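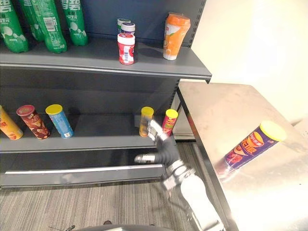
Figure 3. Head-camera view in the shelf task. The gripper is at the height of the middle shelf, beside the short yellow-orange container; a purple tube lies on its side on the steel table at right.

4.2 Shelf-to-table transfer in a tight row

The shelf task is where our approach direction model earns its keep, and it is the result we are happiest to report. Figure 3 shows the kind of view the policy works from. On the middle shelf, a short cup-shaped container and a red tube stand to the right of an empty stretch, and the fingers have to come up between the two. A planner that only knows where the target is will often pick a straight line to it and brush the neighbor on the way in. Our model scores each candidate approach by the free space it leaves for the fingers and the wrist, then commits to one and keeps correcting as the hand gets close.

We collected 1359 demonstrations at the Jarkstead lab, all by teleoperation, with the head camera as the main view. Operators were told to work at a comfortable pace and to back out and retry whenever they felt a finger touch something it shouldn't. We kept those retries in the training set. Earlier versions of the pipeline threw them away as noise, and Hannelore Ostermann argued for putting them back after watching the policy freeze next to a container it had nudged. She was right! With the retries included, the policy learned to pull back a little, open its fingers and come in again, a behavior that never showed up in the cleaned data.

The Vogler baseline uses the same encoder and the same number of training steps, but predicts the full arm path in one go. It does well when the target stands alone. Its trouble starts when two containers of different heights are close together, since the taller one hides part of the space the wrist needs. We ran both methods on 30 arrangements, none of which appeared in training, with the same start pose for each pair of runs. Vogler knocked over or pushed the neighbor in 8 of them. Our method did so in one, and in that case the two containers were already touching before the arm moved.

Tubes for stacked chips turn out to be a good test object. They are light, they tip easily, and the printed patterns differ a lot from one to the next, so a policy that has latched on to one color gets caught quickly. A tube that has been laid on its side, like the purple one on the table in Figure 3, is harder again: a grasp that suits a standing cylinder comes in at the wrong angle. We treat standing and lying tubes as one class and let the approach score sort out the difference. We had expected to need a separate head for lying objects and were very pleased to drop it.

Lighting was the most stubborn problem. The brushed steel table reflects strongly, and toward the far side it can look almost white, so the lower end of a tube lying there fades into the glare. Depth readings in that area are poor. We tried masking out the brightest pixels, which helped the release step but hurt regrasping. What worked better was 4000 extra training images with the exposure shifted up and down at random - a cheap fix, and one we would suggest to anyone working with metal furniture.

Two limits remain. The approach score assumes that the shelf above is fixed and known, and we measured its height by hand. Also, the model has no sense of weight, so it grips a full container and an empty one in the same way. Kerstin Janssen is now adding a finger force signal to the Bultovden controller, and early runs show softer contact on the short containers. We report those runs separately in Section 6, as they were made after the main comparison was closed.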